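Last updated: February 14, 2021
Reading time: 5 min
Print this page | E-mail this page

Diary: the catalog move, continued

Woke at six and had the overnight import log open before coffee. It had stopped at record 587 with the same complaint as before, a date field it could not parse. The record was a pamphlet on drainage that someone had cataloged with the year as "n.d. [after the flood]". I like the entry and would have written the same thing on a card. The importer wants four digits or an empty field.

Changed the rule so that anything without four consecutive digits goes into a note and the date is left blank. Reran from the start, since the importer has no resume option. It went past 587 and finished a little before nine.

The state of things, for my own reference. The old catalog is a flat file, one line per title, fields separated by a vertical bar. It was written by a program called Sarkar, which ran on one machine and has not been maintained for years. The new one is Diltis, which stores each copy as a separate item under a title. The difference matters more than I expected when I agreed to do this. In Sarkar, a second copy was recorded by typing "2 cops" at the end of the title. In Diltis that has to become two items with their own numbers, and the words have to come off the title or they print on the spine label.

I wrote a pattern to catch "2 cops", "2 copies", "two cops." and "x2". It also caught a book on police partnerships. Fixed by hand.

Ruwan Miah called at ten to ask if the shelf marks would survive the move. They will. The shelf mark is copied as plain text and the new system does not interpret it. What changes is sorting. Sarkar sorted character by character, so 62.10 came before 62.9. Diltis splits at the point and treats the second part as a number, which puts 62.9 first. These are decimal class marks, so the old order was the correct one and the new order is wrong. There is a setting for it. The setting is per branch and has to be applied before items are loaded, and I had already loaded them. Deleted everything, applied the setting, loaded again. Another two hours.

While it ran I worked on the labels. The sheets we have hold 60 to a sheet and the printer drifts downward, so the last row prints with the bottom of the text on the gap. Reduced the row pitch slightly and the last row now sits inside the label. The first row is a little high but legible. I would prefer to fix the feed, but the roller is worn and a replacement would cost more than the printer did.

Typeface: I tried three. The narrow one fits a long shelf mark on one line, but the 6 and the 8 are hard to tell apart at arm's length, and the bottom shelf is always read at arm's length. Went with the wider one and let the mark break after the point. Author letters go on the second line in capitals. No bold.

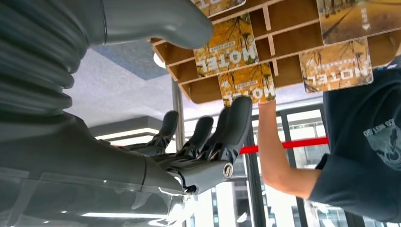
Placement is the other question. The old labels were at the foot of the spine, at whatever height the person doing it thought was the foot. I have settled on a fixed distance from the bottom edge, measured with a card cut to size, so that the marks line up along a shelf. Thin pamphlets get the label on the front cover, top left. Tanvir Jayawardena objects to covering any printed spine text, and he is right in principle, but a title that can be read is not much use if the book is in the wrong bay. Where the fixed position would cover the author's name, the label moves up to the next clear space. I have written that down as a rule so that I don't have to decide it again each time.

Lunch late, soup from the freezer.

Spent the afternoon on names. The flat file has 1,000 distinct author strings and a good many of them are the same people. Initials with points, initials without, surname first, surname last, one married name and one maiden name for the same botanist. Annick Nguyen sent me her list of local authors, with the preferred form for each, and it settled most of the cases I was unsure of. The remaining ones I have left separate. Merging two records is one click in Diltis and separating them again is an evening's work, so in doubt I do nothing.

Accents were the next problem. Sarkar stored them in an older encoding and the importer assumed the newer one, so every é became two other characters. I converted the file on the command line first and checked the result against the cards for the French section. All good except for the oe ligature, which does not exist in the older encoding and had been typed as a plain o followed by a slash. Replaced by hand, 5 cases.

Then the loans table, which I had been putting off. I exported it, removed anything returned, and found two loans to borrowers whose numbers are no longer in the borrower file. One is Tanvir Abeysekara, who re-registered under a new number and still has the atlas of soils. The other I can't identify. I kept the loan and attached it to a placeholder borrower so that the book at least shows as out.

Backups: full export to the external drive, second copy on the spare laptop. Compared checksums. They match. The old file is now read-only and will stay that way until April, when I will decide if it can go.

Prasanna Sultana wrote in the evening to ask for a printed list of everything in class 62, in shelf order, for checking along the bays with a pencil. Produced it with the title cut at forty characters. It came out with one blank page in the middle, caused by a form feed somebody had typed into a title field, probably years ago. Removed the character, printed again.

For tomorrow:
Order two more boxes of label sheets, same size.
Ask Ruwan for the bay numbers on the north wall.
Periodicals. I have not looked at how Sarkar stored them and expect to dislike it.
Change the backup script so it stops if the drive is missing. At present it writes to an empty folder and reports success.

Bed at eleven. Left the index rebuild running.

Print this page | E-mail this page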